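Trarnorden Neighborhood Clothing Swap
Minutes of the planning meeting, 1/2/25

Present: Rosaura Cárdenas (chair), Edin Stan (minutes), plus the usual crowd from the sewing group and a good handful of new faces. Welcome, all of you!

1. Last meeting's minutes
Read and accepted. One fix: the hall door code goes to table leads only, so please don't pass it on.

2. How the fall swap went
Rosaura thanked everyone again and she meant it – the place was buzzing from the minute the doors opened. Kids' coats were gone before lunch. Adult shirts did very well too, mostly because they were laid out on tables this time and people could dig in. Jeans were a mess by mid-afternoon and we need a better system there. The mending corner had a line all day long, which was wonderful to see, and two people who came to get a zipper fixed have now joined the sewing group.

Bags left over at the end went to Magesa, who picked up the same evening and were lovely about the stairs.

3. Money
We have $2000 in the account after paying for the hall. Edin passed the sheet around and there were no questions. Agreed to keep entry free and put the donation jar back by the cake table, where it did much better than at the door.

4. Sorting and tables
Long and happy discussion. The big question was whether to sort by size or by type. Size is easier for parents, type is easier for everybody else. We settled on size for children and type for adults, and we will try it for one swap and see.

There will be 4 sorting sessions before the swap. Come to any of them, stay as long as you like, bring a mug. Anything with a stain or a hole goes in the mending pile first. Please don't throw anything out on your own!
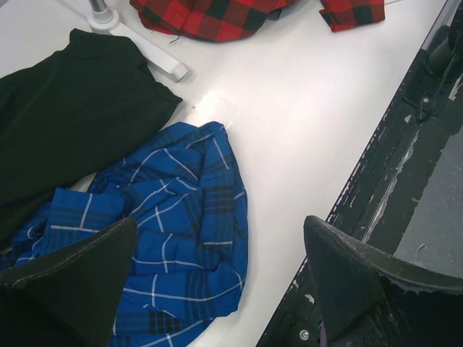 Rosaura would like bigger signs, hung high enough to read over people's heads. Edin has card and paint left from the summer and is very happy to make them. Hangers: we have plenty of adult ones and hardly any small ones. If your closet is full of baby hangers, we want them.

5. Mending corner
Going from one table to two, hooray. One for quick jobs like buttons and hems, the other for people who want to learn to do it themselves. Jaledent has offered us thread and a box of mixed buttons, and we said yes please. Still short of a good lamp. The old one flickers and the button people have suffered enough.

6. Getting the word out
Flyers to the library, the laundromat and both schools by the end of January. Ulleteck will put one up in their window. Somebody asked about translating the flyer and three hands went up on the spot, so that's covered!

7. Any other business
Costume rail: big yes from the room. Lost property from the last swap (one gray glove, a set of keys, a very nice umbrella) is in the hall cupboard.

To do
Rosaura – book the hall, ask Magesa about pickup
Edin – signs, flyer draft, thank-you note to Jaledent
Everyone – small hangers, and look for a lamp

Next meeting same place, same time. Edin is bringing the apple cake.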